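3.2 Storage habits and retrieval time in shared workrooms

The second part of the study looked at how people who share a room decide where to keep small items. We recruited 33 adults from two workplaces, Javengate and Cukine, and asked each of them to keep a written log for 15 working days. Every time they put something away or went to get it, they noted the item, the place, and whether they found it on the first try. The logs gave us 591 usable entries. Entries with no location were dropped before coding.

Coding followed the scheme in Section 2. A place was coded as "closed" if a door, lid, or drawer front had to be moved to see inside, and as "open" otherwise. Two coders worked separately and settled disagreements by talking them through. Most disagreements concerned boxes with loose lids, which we finally coded as closed.

Participants were more likely to miss on the first try when the item was in a closed place that more than one person used. Labels helped at Javengate, where they were printed and replaced each January. At Cukine the labels were handwritten, and several had not been changed after the contents moved. Participants there wrote that they had stopped reading them. 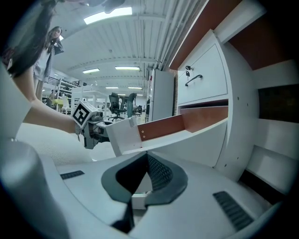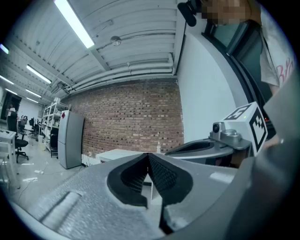
Figure 2. Shared workroom. First picture: a drawer pulled out from a white cabinet. Second picture: a person standing in the room.

Drawers were a special case. Many participants treated the top drawer as a place for things without a home, even when it had an assigned use. Pfister describes the same pattern in home kitchens and calls it "default storage." Our logs agree with that account, with one difference: in the workrooms, the person who put the item in the drawer was often not the person who later looked for it. Sakaron makes a similar point about supply closets in schools.

We also asked participants how they felt about tidying up after others. Answers varied a great deal and did not track the number of missed first tries. One participant with very few misses rated the room as badly organized, and wrote that she had simply memorized it. The interviews, which Leilani Doucet conducted after the logs were collected, take up this question in more detail and are reported in Section 3.3.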